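Vasteo Slip-On Couch Cover, Light Blue
By Grotska Home

Your couch has had a life. There was the red wine, the dog, and the summer somebody thought denim didn't bleed. The Vasteo is a one-piece throw-over cover that goes on top of all that and says nothing about it.

It drapes over the seat and arm and tucks down behind the cushions. We make it in a single shade of light blue, chosen after a long and not very dignified argument about the word "duck-egg." It goes with most colours, including the ones you bought on sale.

What you get
One cover
11 foam tuck rods for the gap at the back of the seat
A cotton storage bag you will lose

Sizes
Armchair
Two-seater
Three-seater
Chaise (left or right, as you face the couch. Please check. Please.)

Fabric and care
Cotton blend, prewashed. Machine wash cold with like colours, gentle cycle, and line dry in the shade. It can go in the dryer on low, but take it out at the beep and not the following morning. Wash at 30 degrees if something has really gone wrong. Don't bleach it.

About the wrinkles
The Vasteo wrinkles. We've had emails. It's a loose cover on a piece of furniture people sit on, and the first person down will undo whatever you did with the iron. If you want a crisp finish, our Rocha fitted cover has elastic, ties and a zip, and takes two adults and a free evening to install. The Vasteo takes one adult and the length of a kettle boil.

Cushions sold separately 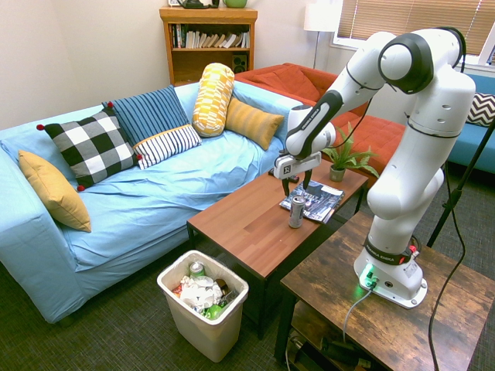

Plain covers do their best work under a crowd of cushions, and we're not going to tell you when to stop. Mustard is the easy choice on this blue, either solid or striped, and a navy stripe keeps it from looking like a nursery. The buffalo check with the red pom-poms has no business getting along with the yellow-and-white bolster, but it does, and an orange-red sofa nearby hasn't hurt matters. None of the cushions come with the cover. Neither does the fern-ish plant on the coffee table, before anyone asks.

Tucking it in
Start at the back and work forward. Push the rods well down into the gap — further than feels polite — then smooth the arms last. Expect to retuck after movie night.

Returns
You have 30 days, unwashed, in the original packaging. Pet hair counts as use. We can tell.

Goes with
Fledinix cushion inserts, sold in packs of 6
Rocha fitted cover, for the ambitious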